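The result that has kept me cheerful since December is a small one, and it comes from people who spend their days teaching robot hands to move food about on a kitchen worktop. They did their teaching almost entirely in simulation, and they changed the look of the kitchen on purpose, over and over, while leaving the job itself alone. Then they tested the robot in kitchens it had never met. It coped far better than I would have bet.

I should say where I stand. I worked on warehouse pickers for years and came away suspicious of simulators. We had one at Traltier that could stack boxes beautifully, and the first real box it met had a bit of loose tape on it and that was the end of the afternoon. So when Grażyna Jasińska sent me the Undetti write-up I read it looking for the catch.

The method is easy to explain. A person drives a pair of simulated arms through a task, something like moving a piece of fruit or veg to a plate. That gives you one demonstration. The software then takes that demonstration and makes many more from it, shifting the objects, swapping the worktop, changing the wall behind, and bending the recorded arm movements so that they still end up in the right spot. Any copy that fails in the simulator is thrown away. From 62 human demonstrations the team kept 3,831 usable ones, and trained a single policy on the lot.

None of those parts is new, and Leszek Zawadzka, who is far more of a sceptic than I am, was quick to tell me so. Fine. What I like is how carefully they pulled the parts apart. They trained one version with only the object positions changed, another with only the surfaces changed, and a third with both. Moving the objects helped, as everyone expected. Changing the surfaces helped nearly as much, and I don't think many of us would have put money on that.

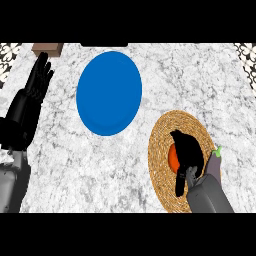

Think about what a camera-driven policy has to learn. It gets a grid of colours and must decide where two hands go next. If every demonstration takes place on the same plain grey table, it can get away with treating "not grey" as "thing to pick up", and it will look very clever until you give it a busier table. Veined stone is a nasty test for exactly that reason, full of dark blotches and soft edges that mean nothing at all. Patterned tiles are worse. A policy trained on one surface tends to dither over them, and the team's recordings of it doing so are painful to sit through.

With both kinds of change in the training set, the dithering mostly went. They tried eight kitchens that had been held back, and the mixed policy beat the other two in every one. It still made mistakes! Teodor Lis went through the failures and found that most of them came at the last moment, when the hand itself hides the thing it is reaching for. More worktops won't fix that. A camera on the wrist might, or some sense of touch, and I hope somebody tries both.

There is a fair objection, and Kevin Dunne puts it more bluntly than most: all of this happened inside a computer. A held-back simulated kitchen is still a simulated kitchen, with the same tidy physics and the same clean lighting. I agree with him, and I would love to see the same comparison run on real arms, loose tape and all. But I'd also point out that you could hardly do the comparison any other way first. Try re-tiling a real kitchen between trials. In a simulator you can change one thing, hold the rest still and run it again before lunch - that is worth a great deal to a field where we so often change five things and report the total.

My own wish is that other groups copy the habit even if they ignore the software. Say what you varied. Train the dull in-between versions and print their scores beside the good one. Undetti put theirs in the main table, where I could find them on the first read, and I have already asked our lot at Beddoe to lay out the spring results the same way.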